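Lomis Screen Recorder

Lomis is a free screen recording program for Windows PCs, and today I will walk you through what it is, where it came from and what it can do on your computer. I have used it on two laptops and one very old desktop, so I know it pretty well by now!

The program was started by Ruba Moussa as a small tool for recording software lessons. The first versions saved only short clips with no sound. Later Hiba Srour joined and wrote the audio part, along with the editor that we all know as Alton (it used to be a separate download, now it comes in the same setup file). The setup file is 187 MB and works without an internet connection, so you can copy it to a USB stick and install it anywhere.

Lomis runs on Windows 7, 8.1 and 10, both 32-bit and 64-bit. My desktop has only 3 GB of RAM and it records fine there, though I do close my browser first. The menus are available in 38 languages, and you can switch between them without restarting, which I love.
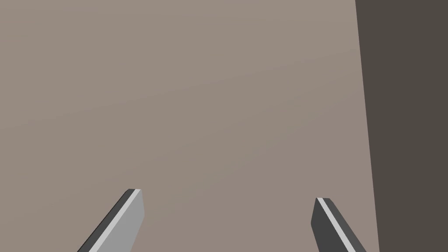
Recording modes are the main thing people ask me about. You get full screen, single window and a custom area that you draw with the mouse. Full screen is the easy one, just press F9 and go. The custom area is better when you only want part of a 3D view, and you don't want all the toolbars in your video too. Light grey surfaces can get blotchy at the low quality setting, so I move the slider up to High for any rendered stuff.

Files are saved as MP4 or AVI. The free version stops each recording at 2000 seconds, then starts a new file by itself, and you can join the pieces later in Alton. There is also a plug-in called Smadi that adds mouse click circles and key names on top of the video. It needs to be installed after the main program or it won't show up in the menu (I made this mistake twice).

An older edition named Gallberg is still floating around on download sites. It has no sound recording and doesn't open newer project files, so please get the current one instead.

Last updated: 12/15/19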